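Unit 4: Packaging and Shelf Life

Food spoils for three main reasons: air, water and light. A good package slows all of them, but no package stops them fully. In the Hevberg method, we write the barrier need first and choose the material after.
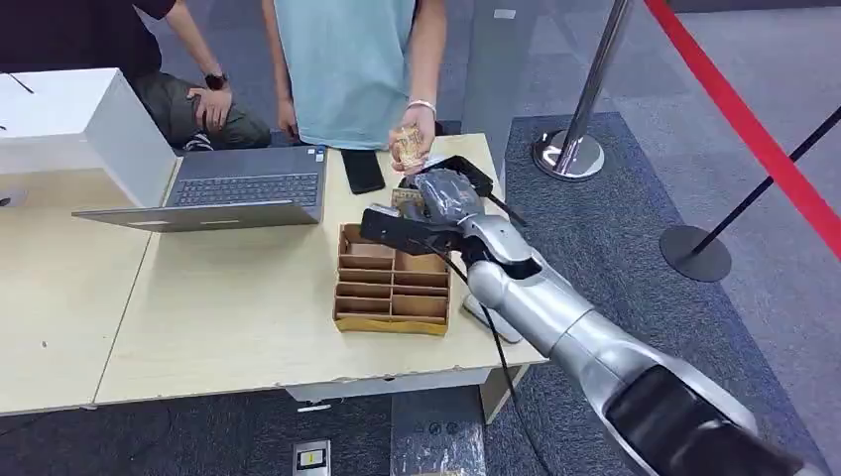 Fig. 4.1 Small packaged item and translucent grey bag.

Thin film lets some oxygen pass. For dry biscuits this matters less than moisture, so please read the Dindavton notes, page 39, before the tutorial.

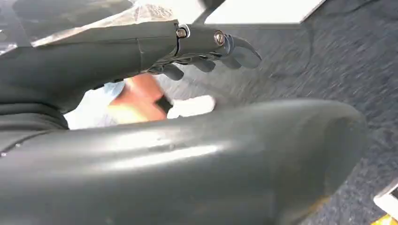

Colour of the film is also important for oils. Bring your answers to question 11.

Contact: Jinau Food Studies office, room 300 | Back to top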